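Group project report, Casness arm: why the bottle sorter kept dropping things

The aim we wrote down in September was that a printed two-finger arm would pick empty bottles off a table and put them in a box. Our proposal called this "fully achievable with low-cost parts". I signed it, so I can't complain much, but I no longer think it was a fair claim, and this report is mostly about the fault that changed my mind.

The arm follows the Casness design, which is free to download. The servos came from Drudari. The design notes say the gripper is suitable for "household recyclables", without saying which ones or how many tries it took. We ran 469 attempts. The first 30 went well enough that Leandro wanted to start on the second half of the project. I'm glad we waited. 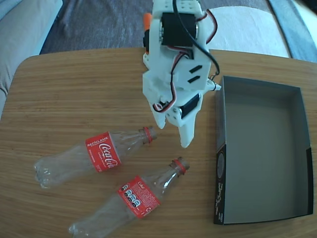

The arm over the table with two bottles and the box.

The fault first showed itself as a drop. The fingers closed on a bottle, the arm began to lift, and the grip opened slightly on its own. Then the lower servo would buzz and jerk shut again, by which time the bottle was rolling. It got worse the longer a session went on. After 20 minutes of steady work we could more or less count on it.

Our first idea was that the fingers were too smooth. Plastov, who make the filament, sell a rubbery version for grip, and we spent a weekend printing finger pads in it. The pads made no difference that I would defend in front of an examiner. Leandro still thinks they helped. His evidence is one good afternoon.

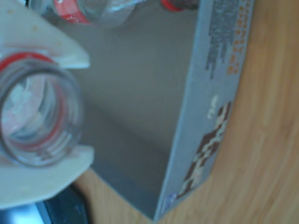 Was the gripper simply too weak for the job?
The servo had enough force when it was fed properly, so weakness alone doesn't explain the drops.

What we found, much later than we should have, was that the supply voltage sagged whenever two servos moved together. We had been running everything from one small supply because the Naciri wiring guide said that was fine. Measured at the lower servo, the voltage dipped at the same moment the grip opened. A connector on that lead had also gone brown on one side. It was warm to touch, and that worried me more than any dropped bottle. We had been leaving the arm powered during lunch.

We stopped work that Friday, replaced the connector, put a fuse in the line and gave the gripper servo its own supply. There is now a switch within reach of whoever is sitting at the table -- it should have been there from the start.
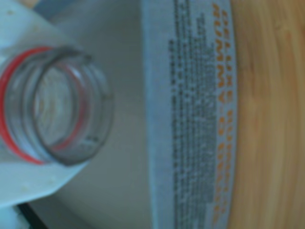
Fidel Ledesma read a draft of this and wrote back that I was being too hard on the wiring guide, as it was meant for a lighter arm and says so on its last page. He also asked how we knew the second supply was the cure, when the connector had been changed on the same day.

He is right on the second point, and we don't know. We ran 30 more attempts with both changes in place and the grip did not open by itself in any of them. To separate the two causes we would have to put a bad connector back in, and I am not willing to do that without someone watching it the whole time. Leandro Mansilla has offered. For now the report lists the cause as "supply or connector, not separated".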